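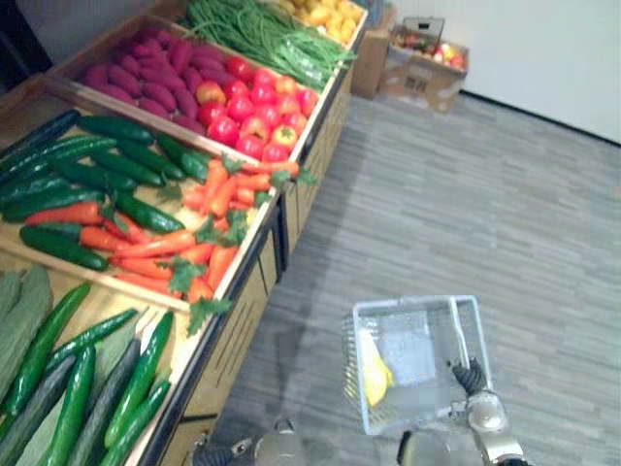

Retail and Domestic Handling, Unit 4: Putting Things Where They Go

Notes for the practical group, Varnden site. Revised 14 Jul 2003. The previous version told you to bring an apron. Ignore it.

4.1 The sloping stand

Greengrocers tilt their bins towards the customer so that the customer can see what's in them, and so that anything round can leave at speed. You'll be working with both halves of this fact. The produce on our stand looks artificial at any distance and need not be sniffed.

Start from how it's laid out. Long things lie in rows: the slender cucumbers point the same way, which makes the bin look full with less in it and lets you take one without disturbing the rest. The thicker cucumbers have been stacked crisscross with carrots in among them. Last year's group defended this as a colour scheme, and I'll admit that orange against dark green does catch the eye. A customer who wants only carrots may feel differently. The carrot tops hang over the front rim, a habit Thakur (see reading list) calls "inviting" and which I call sweeping up.

The sweet potatoes share a bin with the tomatoes, sweet potatoes left, tomatoes right. Consider what the tomatoes are doing against the front rim. Consider what real ones would be doing after 100 customers had leaned on them. A single layer is the usual advice, and the usual advice is dull and correct.

Green beans are the problem child. They drape. Lay them in one bundle and accept that the bundle will have views of its own.

Exercise A (pairs)
1. Sketch the stand as you find it, before you touch anything. A rectangle with words in it will do.
2. Decide which two neighbours you would separate, and write down why in one sentence. One.
3. Re-lay a single bin. Keep everything behind its wooden rim.
4. Swap with another pair and be civil about their cucumbers.

Anything that rolls off goes back before the next pair starts. The floor is grey and a green bean on it is easy to miss until you've stood on it.

4.2 Baskets and soft things

Vegetables hold their shape while you think. Cloth doesn't. The second half of the session moves to the laundry corner, and people who were brisk and confident with a carrot tend to go quiet.

A basket with slotted sides does one job well: air gets in. It does another job badly, in that small items settle on the bottom and have to be fished for.
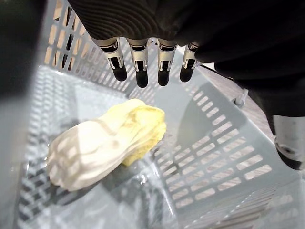
Pick up a crumpled piece from the middle, lift it clear of the sides and let it hang. It'll show you which way round it is. Pulling at a corner while the rest is still in the basket only tightens the crumple, and with socks it usually turns the toe inside out as well.

Pairing comes after everything is out. I know it's tempting to pair as you go. Phúc Trình tried it with a load of 28 last September and finished with a very tidy row of singles, which he has kindly allowed me to mention every year from now on.

Exercise B (on your own)
1. Empty the basket one item at a time, on to the table.
2. Flatten, then sort by colour, then pair.
3. Put the pairs back standing on their folded edge, so that the top of each can be seen from above. Compare with the cucumbers in 4.1.

Write-up

300 words, 475 if you really can't stop. Say what was harder to place and where your own rule broke down. Please don't give me the history of the basket.

Reading

Thakur, Shelf and Slope, chapter 2 (skip the bit on melons)
Gedau, Household Order, the section on linen
Arach handout 3, if you can find a copy with page two

Unit 5 is tins. Bring gloves.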